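Holroyd College students reach final of Truseck simulated robotics competition

28 February 2018

Holroyd College has announced that a team from its evening robotics class will take part in the final of the Truseck Challenge in June. The team was placed second in the qualifying round, with a score of 1,714 points.

The Truseck Challenge is open to colleges and sixth forms and is held entirely in simulation. Each team writes the control program for a robot arm, which must pick up small objects from a table and set them down where the task sheet requires. Teams do not know in advance which objects they will be given, or how the table will be laid out.

The Holroyd class is in its second year and meets in the Drerkum Building on the college's main site. It is open to all full-time students, whatever their course, and no earlier experience of programming is asked for. Over 70 students have attended since the class began, among them students of catering, joinery and art and design as well as those studying computing and engineering.

Work for the qualifying round began in the autumn term. Students first learned to move the arm one joint at a time, then to plan a full movement from start to finish. They went on to write their own routines for closing the gripper and for steering the arm clear of other objects. Every program was tested in 700 simulated runs before it was entered, and the team kept a written log of each fault and the change made in response.
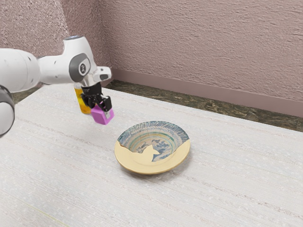 The qualifying task called for a small block to be lifted and carried to a plate without disturbing anything else on the table. Wall colours, table surfaces and objects differ from one run to the next, so that a program cannot rely on a single familiar setting. In the layout with the pink walls, the arm holds a magenta block clear of the table while an amber-yellow bottle stands close behind the gripper, and the patterned blue and white plate lies further to the right. Students reported that layouts of this kind took up much of the spring term – a path that was safe for the block could still bring the wrist too near a bottle.

The class is supported by Sidulell, a local engineering firm, which has provided computers and pays the competition entry fee. The firm has confirmed that its support will continue for the next academic year.

The final will consist of two rounds, the second of which will use objects that have not appeared earlier in the competition. Holroyd College will hold an open evening before the final, at which visitors may try the simulator and speak to members of the team.

Enquiries about the class or the open evening should be addressed to the Holroyd College press office.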